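Ticket: Shape block set, maple board – blocks catching at plank seams
Product: Pravodel shape blocks on Perrin maple board
Site: Skerkent workshop, bench 2
Status: Closed, monitoring

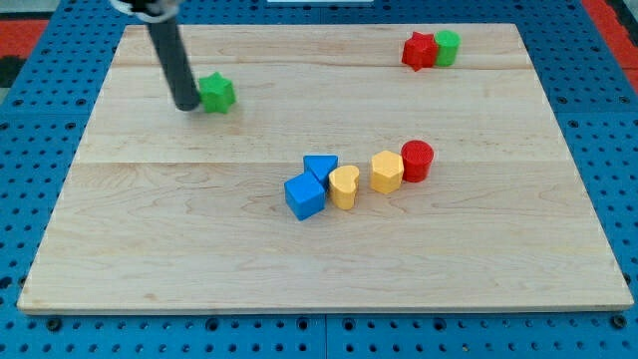
Maple board on the blue pegboard top, blocks out on the surface.

Reported fault
Blocks catch when slid across the board. Worst with the flat-sided shapes (cube, triangular prism, octagonal prism). The stars catch less often but tend to tip when they do. The green cylinder slides normally in every direction. Reporter first noticed it in December, after the heating had been on for a while.

Environment
Board is the jointed type, laid directly on the pegboard with no mat. Grain runs lengthwise, joints run across it. No fixings through the peg holes. Board had last been oiled in the spring.

Log

Entry 1
Asked site to wipe the board and the undersides of all blocks with a barely damp cloth, leave for 30 minutes and retry. Site reports no change. Dust ruled out.

Entry 2
Asked for a straightedge check across the joints. Two of the seams can be felt with a fingernail, the rest cannot. A sheet of paper will pass under the straightedge on one side of each of the two seams. Board does not rock when pressed at the corners, so the pegboard underneath is not the cause. Site had suspected the joins between the pegboard panels – board was turned end for end and the fault moved with it.

Entry 3
Checked block edges. Yellow heart and red star have clean edges. Blue cube has a small burr along one bottom edge. Burr removed with two strokes of fine paper. Cube improved on the plain parts of the board, still catches at the seams.

Entry 4
Advised light sanding at the two raised seams only, with a cork block, along the grain. 600 grit first, then 900. Site asked whether to sand the whole face. Not advised, as it would take the finish off evenly good areas for no gain. Dust to be vacuumed off the pegboard afterwards, otherwise it settles in the holes and comes back up on the next job.

Entry 5
Site confirms sanding done and one thin coat of Gernia board oil applied, left overnight. All shapes now slide over both seams. Slight drag remains on the octagonal prism when pushed flat side first. Accepted by site.

Cause
Uneven shrinkage at the joints in dry air. Burr on the cube was a separate, minor fault.

Further action
Recheck with straightedge once the heating goes off. If the seams have dropped below the surface, do not fill – reopen this ticket and request a replacement board.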